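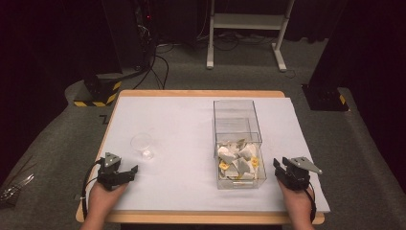 About Rodora

Rodora is a small water-testing and refill business. We test what comes out of people's taps, tanks and bores, we tell them in everyday words what we found, and we run a refill station where you can fill your own bottle or jug for far less than you'd pay for a carton of plastic ones. There are four of us and we love this stuff (ask anyone who has been stuck beside us at a barbecue).

How we started

Tuncay Saraç grew up in a house on tank water and never thought much about it until he moved to town and couldn't stand the taste of chlorine. He bought a test kit, then a better one, then a secondhand bench meter, and before long half the street was leaving jars on his verandah with names written on the lids. One July he gave up his job at a plumbing supplier and signed the lease on our first room at Sornuswood, behind the old feed store.

Last year we received 600 samples, our biggest year yet! Most came from households, with a good number from cafés, two schools and a very keen home brewer who sends us one a month and argues with the results.

What we test for

Our standard household test covers pH, hardness, chlorine, nitrate, iron, copper and lead. Tank owners usually add bacteria, and bore owners usually add salinity and manganese. Anything we can't do properly on our own bench goes to an accredited lab, and your report says which results came from where.

Reports are two pages long. The first page is written for normal people and the second has the numbers, the units and the method used for each one. If something looks off we ring you before we email, and we'll happily talk it through for as long as you like — Tuncay's longest call so far went through an entire lunch break and into the afternoon.

We don't sell filters. We used to get asked every day which one to buy, so now we keep a shelf of common types at the counter and can show you what each is designed to remove. Sometimes your water is perfectly good and the best thing to do is keep drinking it, and those are lovely calls to make.

The refill station

The refill station is at the front of the building. It's town water run through a carbon filter, and there's a sign above the taps that says exactly that, along with the date of the last cartridge change. Bring any clean container. We also have 500 loan bottles in circulation, all glass, and we'd be very pleased to see some of the older ones again if they're sitting in your cupboard.

Avcı, the bakery next door, fills its jugs with us each morning and pays partly in sesame rings, an arrangement we have no plans to change.

School visits

We visit schools with our Trollolik kit, a trunk of test strips, droppers and colour charts that lets kids bring in water from home and compare it with the bubblers. Bookings fill up early in the term, so get in touch as soon as you have a class in mind.

Visit or get in touch

We're at 242 Sornuswood Road, with parking at the rear. The counter opens at 8 am on weekdays and stays open late on Thursday. Sample bottles are free to collect, and bacteria samples need to reach us cold and on the day you take them, before 2 pm if you can manage it. Come in and say hello, and bring a jug!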